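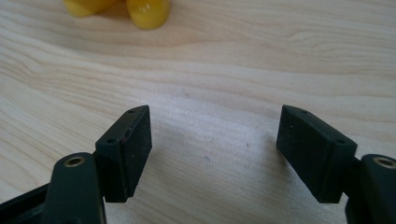
Home Diary Garden Walks About

August, evening

Slept badly and was up before 6. Made coffee and read the river notice from Dutanbridge again. They are closing the footpath on the east bank until the repairs are done, so my usual loop is out. I went the other way, up past the reservoir and over the hill to Khamphan. My walk came to 4 miles, most of it uphill on the way out.

It was already warm by the time I got to the top. The blackberries along the fence are small this year and still mostly red. I ate a few and they were sour. Two men were cutting hay in the lower field and one of them waved.

Stopped at the store for bread, onions and stamps. Woo-jin Yoon was behind the counter and we talked for a while about his mother's knee. She has a date for the operation now and she is not happy about the hospital food. I said I would drive over with soup. He owes me a book and said he would look for it.

Home by 10. Paid the electric bill and called about the water heater. They kept me on hold for 47 minutes and then the line went dead. I tried again after lunch and got a woman who found my account right away. Someone is coming next week. The part is $60, plus labor.

Spent the afternoon on Dad's letters. I am up to the spring he worked in Hiltetti. He wrote home every few days that year, mostly about money and the rain. In one he asks for his brown shoes, and two letters later he asks again. I don't know if she ever sent them.

Onion soup for supper. Too much salt. Rain started at 8 and I brought the chairs in. Need to buy envelopes tomorrow and call Ruth back.

Recent entries
The gutter, again
Dad's letters, first box
Bus to Hodix and back
Tomatoes at last

Contact | Copyright, all entries | Back to top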